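Haushalts- und Werkstattarbeiten: Zwischenbericht zur Erprobung von Greifsystemen liegt vor

Sutmont, 5. Juni 2024

Das Institut für angewandte Handhabungstechnik Sutmont hat den Zwischenbericht zu seinem Vorhaben »Kendelska« veröffentlicht. Untersucht wird darin, welche einfachen Tätigkeiten in Haushalt und Verkaufsraum nach heutigem Stand an Maschinen übertragen werden können. Der Bericht fällt zurückhaltend aus. Einzelne Handgriffe beherrscht die Versuchsanlage zuverlässig, zusammenhängende Arbeitsabläufe dagegen nur unter eng gefassten Bedingungen.

Grundlage der Auswertung sind 442 Versuchsdurchgänge, die im vergangenen Halbjahr in den Räumen des Instituts und auf einer Testfläche der Handelsgesellschaft Tokarz in Prudville stattfanden. In 355 Durchgängen wurde die gestellte Aufgabe ohne Eingriff einer Aufsichtsperson abgeschlossen. Das Institut weist darauf hin, dass diese Zahl für sich genommen wenig aussagt, da sie kurze Aufgaben wie das Umsetzen eines Bechers ebenso umfasst wie das Einräumen eines ganzen Regalfachs. Eine nach Schwierigkeit gewichtete Auswertung ist dem Anhang vorbehalten, der derzeit noch geprüft wird.

Gute Ergebnisse wurden beim Aufnehmen und Ablegen fester Gegenstände erzielt. Tassen, Konservendosen und Kartons mit glatter Oberfläche konnten auch dann gegriffen werden, wenn sie nicht genau an der vorgesehenen Stelle standen. Im Verkaufsraum gelang das Vorziehen von Ware an die Regalkante in der Mehrzahl der Fälle. Schwierigkeiten traten auf, sobald Packungen ineinander verkeilt waren oder Folienbeutel übereinanderlagen.

Deutlich schwächer fielen die Ergebnisse bei Textilien aus. Das Falten eines Handtuchs wurde zwar mehrfach vollständig ausgeführt, nahm jedoch ein Vielfaches der Zeit in Anspruch, die eine geübte Person benötigt. Bei Hemden mit Knopfleiste brach die Anlage den Vorgang überwiegend ab. Auch das Beziehen eines Kissens bleibt nach Einschätzung der Projektleitung bis auf Weiteres eine Aufgabe für den Menschen.

Die Bewegungsabläufe, auf denen die Versuche beruhen, werden von Menschen mit handgeführten Greifern vorgeführt und aufgezeichnet. Mit Markern versehene Geräte erleichtern dabei die räumliche Zuordnung der Bewegungen. Für jede Tätigkeit sieht der Versuchsplan 200 Vorführungen vor, bei Textilien wurde der Umfang auf 400 verdoppelt. Nach Angaben des Instituts verbesserte die Erhöhung das Ergebnis beim Handtuch merklich, bei Hemden kaum.

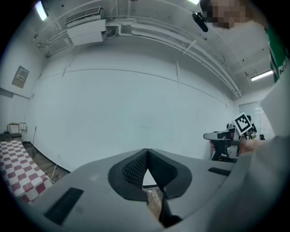

Bericht: Pressestelle des Instituts für angewandte Handhabungstechnik Sutmont

Beim Greifen wird mit strukturierten Auflageflächen gearbeitet, die in einer V-förmigen Öffnung zusammenlaufen. In den Versuchsräumen finden die Vorführungen zwischen gewöhnlichem Mobiliar statt. Die Projektleitung hält dies für notwendig, weil Ergebnisse aus vollständig leer geräumten Prüfständen erfahrungsgemäß nicht auf Wohnungen übertragbar sind. Teppichkanten, lose Kabel, wechselndes Tageslicht und spiegelnde Flächen gehören in Haushalten zum Alltag und müssen von einer Maschine bewältigt werden, ohne dass der Raum eigens für sie hergerichtet wird.

Im Verkaufsraum stellt sich die Lage anders dar. Die Gänge der Testfläche in Prudville sind einheitlich breit, die Beleuchtung ist gleichbleibend, und die Plätze der Artikel sind im Warenwirtschaftssystem hinterlegt. Tokarz sieht daher mittelfristig eher einen Einsatz außerhalb der Öffnungszeiten, etwa beim Nachfüllen schwerer Getränkekisten oder beim Sortieren von Leergut. Ein Einsatz während des Kundenbetriebs wird nicht angestrebt. Über Stellenplanungen ist im Zusammenhang mit dem Vorhaben nicht entschieden worden, die Arbeitnehmervertretung wird nach Mitteilung des Unternehmens über den weiteren Verlauf unterrichtet.

Als wesentliches Hindernis nennt der Bericht die Fehlererkennung. Fällt einer Person ein Löffel aus der Hand, bemerkt sie dies sofort und hebt ihn auf. Die Versuchsanlage setzte den Ablauf in mehreren Fällen fort, obwohl der Greifer leer war, und schloss die Schublade, ohne dass der Löffel darin lag. Solche Durchgänge wurden als nicht bestanden gewertet. Eine Nachrüstung mit Kraftsensoren ist vorgesehen, die Beschaffung aber noch nicht abgeschlossen.

Offen bleibt auch die Frage der Wirtschaftlichkeit. Zu Anschaffungs- und Wartungskosten enthält der Zwischenbericht bewusst keine Angaben, weil die eingesetzten Geräte Einzelanfertigungen sind und Rückschlüsse auf spätere Serienpreise nicht zulassen. Für private Haushalte rechnet das Institut in absehbarer Zeit nicht mit einem Gerät, das mehrere Hausarbeiten ohne Aufsicht übernimmt. Denkbar seien zunächst Hilfen für einzelne, klar umrissene Tätigkeiten, beispielsweise das Ausräumen einer Spülmaschine mit bekanntem Geschirr.

Die zweite Versuchsreihe beginnt im Juli. Vorgesehen sind das Abwischen von Arbeitsflächen, das Einsortieren von Besteck und das Verpacken kleiner Bestellungen am Ladentisch. Erstmals sollen dabei auch Aufgaben geprüft werden, bei denen zwei Greifer gleichzeitig benötigt werden, darunter das Öffnen von Schraubgläsern. Die Testfläche in Prudville steht dem Vorhaben weiterhin zur Verfügung.

Der Zwischenbericht kann in der Bibliothek des Instituts eingesehen oder in elektronischer Form über die Pressestelle angefordert werden. Fachbetriebe und Einrichtungen der hauswirtschaftlichen Ausbildung, die eigene Tätigkeiten für die zweite Versuchsreihe vorschlagen möchten, wenden sich bitte schriftlich an die Geschäftsstelle des Vorhabens »Kendelska«. Den Vorschlägen ist eine kurze Beschreibung des Arbeitsablaufs mit Angabe der verwendeten Gegenstände beizufügen.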